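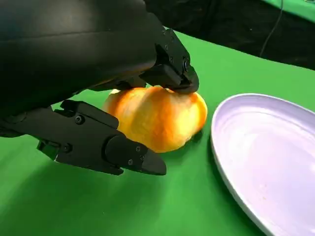 Plosta User Forum > Collection Practice > Resetting between examples
Started by: registry_desk

Members are asked to comment on the draft rule for pick-and-place examples before it is adopted in July. The draft states that the object and the plate must both be moved by hand before every recording. At present our operators move only the object. In the bread task the plate lies close to the item on the green cloth, and a policy trained on such a layout may learn the short movement and little else. Our set stands at 1,619 examples, of which 830 were recorded under the present practice.

Reply by: burnel_ops
The Burnel site supports the rule in part. We would accept moving the plate every tenth recording. Moving it every time adds a reset that our operators must carry out between examples, and a session of 60 recordings already fills the morning.

Reply by: registry_desk
The reset time is noted. Please state whether the plate positions at your site are drawn from a list or left to the operator.

Reply by: burnel_ops
Left to the operator.

Reply by: tillo_review
I must disagree with the proposal from Burnel. When positions are left to the operator, the plate tends to drift back to the same side of the table. We reviewed 300 examples from the Tillo batch and found this in most of them. A printed list of positions should be kept at each station, and the operator should mark off each line as it is used.

Reply by: handling_li
On behalf of the Li group, I would raise a separate matter. The draft is silent on the fingers. With a soft or rounded item, the view from the wrist can leave it unclear whether the upper fingertip is touching the item or is just above it. Our labellers have given different answers for the same moment. We request that the start of contact be taken from the motor current and that the picture be used only as a check.

Reply by: tillo_review
The motor current is not stored in the older files. The rule cannot apply to them.

Reply by: handling_li
Agreed. The older files could carry the label "contact unclear" and remain in the set.

Reply by: burnel_ops
We would object to that label if it leads to the files being left out of training later on. Please confirm.

Reply by: registry_desk
It would not. The label is for reviewers only. The draft will be amended to require a printed list of positions, with the plate moved at every recording. The request from Burnel for every tenth recording remains open, and sites may send timing figures in this thread until noon on the closing day.

Reply by: burnel_ops
Timing figures will follow. Our objection to the plate rule stands.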